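Why Are Plates Shiny?

Have you ever licked the last bit of ketchup off a plate (I won't tell) and noticed how smooth it is? Smooth like glass! Well, there's a good reason for that, and it starts with mud.

I love this stuff. I make pots in a little studio in Plusircombe, and kids who come in are always asking me how a lump of squishy clay turns into something you can eat spaghetti off. So let's go through it.

First you need clay

Clay is a kind of very, very fine dirt. It's made from rocks that wore away over thousands and thousands of years, until the bits got so tiny you couldn't see a single one without a microscope. Mix those bits with water and they slide over each other, so you can squash clay into a snake or a bowl or a slightly wonky elephant.

When clay dries out it goes hard, but it isn't a plate yet. Drop it in a bucket of water and it turns back into mush. Try it if you have some! My friend Muireann Geraghty left a dried clay cup out in the rain one May and all she had in the morning was a puddle with a handle.

Into the oven

To make clay stay hard forever, you have to bake it in a special oven called a kiln. A kitchen oven is much too cool. My kiln does the first baking at 900 degrees Celsius, and pizza would be charcoal in no time.

After that the clay can't go back to mush. But it's still full of teeny holes, like a sponge, and it feels chalky. If you put soup in it, the soup would soak in. Yuck.

Now for the shiny part

The shine is called glaze. It goes on as a runny, milky paint, and it's made from ground-up rock and a bit of clay and water. One of the things in it is silica, the same stuff that's in sand and in window glass. Then back into the kiln it goes, and for my pots I turn it up to 1,270 degrees this time. The glaze melts all over the pot, and when it cools down it's a thin coat of glass, stuck on tight.

So you've been eating your dinner off glass and mud this whole time!

Plates don't have to be round, either. Clay can be pressed into a mold of any shape you like, so you get squares and ovals and squares with soft corners, and they can be plain or have flowers or writing on them.
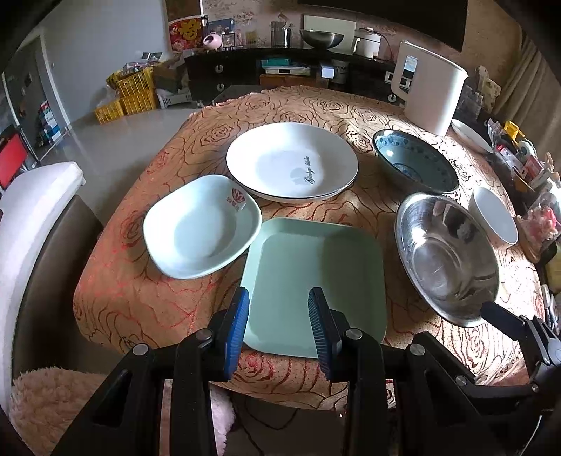 Where do the colors come from?

Mostly from metals, believe it or not. A pinch of cobalt makes blue. Copper can make green, and iron makes browns and even black. The funny thing is that a glaze can look pink in the bucket and come out blue, so you have to label everything. I once mixed up two buckets and made 10 brown mugs that were supposed to be green. I still drink from one of them.

Pictures and words can be painted on before the glaze, or put on afterward with a sort of sticker that gets baked into the shine. Next time you have a plate in front of you, run your finger over the pattern. Can you feel it, or is it perfectly flat? If it's flat, it might be hiding under the glaze.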